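4.2 Enregistrer une série d'exemples avec la pince à main Rovik

Ce chapitre suppose que la pince est chargée, que l'application Velance est ouverte et que vous avez renoncé à faire autre chose de votre matinée. Une série complète compte 165 prises. Les premières sont presque amusantes.

1. Fixez les marqueurs noir et blanc de la tâche et laissez-les où ils sont. Un marqueur déplacé en cours de série oblige à refaire l'étalonnage (voir 3.4), exercice que personne ne réclame deux fois.

2. Posez l'objet sur la table, dans la zone de départ. Changez légèrement son orientation à chaque prise. Un modèle nourri de départs identiques devient très brillant dans un seul cas.

3. Lancez l'enregistrement et attendez 2 secondes sans bouger. Cette pause sert de repère au découpage automatique.

4. Approchez la pince à vitesse normale, saisissez l'objet, soulevez-le, puis marquez un nouveau temps d'arrêt avant de le déposer.

Note : pour les objets souples, serrez juste assez pour que rien ne glisse. Le modèle Nishad apprend la force autant que le trajet, et reproduira fidèlement votre nervosité.

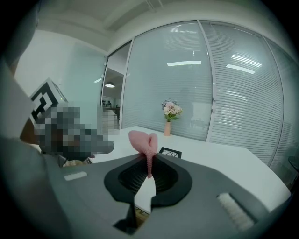 Figure 7. Objet souple rose vu depuis la caméra de la pince, devant le bord de la table.

5. Avant de déposer, vérifiez dans l'aperçu que le haut de l'objet se détache du fond. Un objet clair sur une table blanche se perd vite : dans ce cas, inclinez un peu le poignet.

6. Déposez l'objet, ouvrez complètement la pince et reculez. Arrêtez l'enregistrement une fois la main revenue au point de départ.

7. Étiquetez la prise : « réussie », « ratée » ou « à revoir ». La troisième étiquette n'est pas un endroit où ranger les ratés dont on a honte.

Attention : ne supprimez pas les échecs. Le jeu de référence Jurncombe contient 3 945 prises, chutes comprises, et les chutes sont utiles à l'entraînement.

Attention : n'approchez pas les doigts de la pince pendant sa fermeture, même pour aider un objet qui semble en avoir besoin.

8. Après 3 échecs de suite, faites une pause et nettoyez l'objectif avec le chiffon fourni. La manche de chemise donne un flou artistique que le modèle n'apprécie pas.

9. En fin de série, appuyez sur « Transférer » et laissez la pince sur son socle jusqu'au voyant vert fixe. S'il clignote encore après le café, reportez-vous à la section 6.1.

Révision du 2026-07-06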